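Right, week 3, and we're finally on to saving the game. I know some of you wanted to jump ahead to combat, but trust me, you'll be glad of a working save file when you're testing the same boss for the fortieth time!

## What goes in the file

Start with less than you think. For our little village game, Sustville, I save the player's position, what's in the bag, which quests are open and the random seed (mine is 2573, and please use the same one this week so that our maps match). I don't save the trees, the houses or the colour of anybody's hat, as the game can build all of those again from the seed.

A good test is to ask whether the player could have changed it. If they could, save it. If they couldn't, leave it out and let the game work it out on loading.

Last year I had a student, Marcelino Robles, who saved every single object in the level, grass included. It did work, I'll give him that, but loading took 15 seconds and he had to put in a spinning fish to keep people calm. (I was quite fond of the fish.) 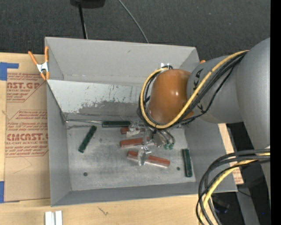
The other thing that catches people out is references. In your code, a quest might point straight at the character who gave it to you. You can't write that pointer to disk and expect it to mean anything tomorrow, so give each character a short ID, save the ID, and look the character up again when you load. Escobar the blacksmith is just "escobar" in my file. Pick your IDs once and don't rename them halfway through, even if you rename the character on screen.

## Version numbers

Put one in from day one, please. Mine sits on the very first line:

```
version: 3
seed: 2573
area: prirncombe
gold: 40
```

When you add something new, bump the number, and have your loader fill in a sensible default for older files. If the file is newer than the game, stop and show a message. Don't try to guess!

Write to a temporary file first and swap it in once the writing has finished. That way a crash in the middle leaves you with the old save, still in one piece.

## For next time

- Get save and load working for position and bag in your own project.
- Add one new field, then load a save you made before you added it.
- Have a look through the Flulteo sample project in the shared folder, mainly the loader. Skip the menu code, it's a mess and it's my mess.

Bring your save file along with you, broken or not, and we'll open a few up on the big screen.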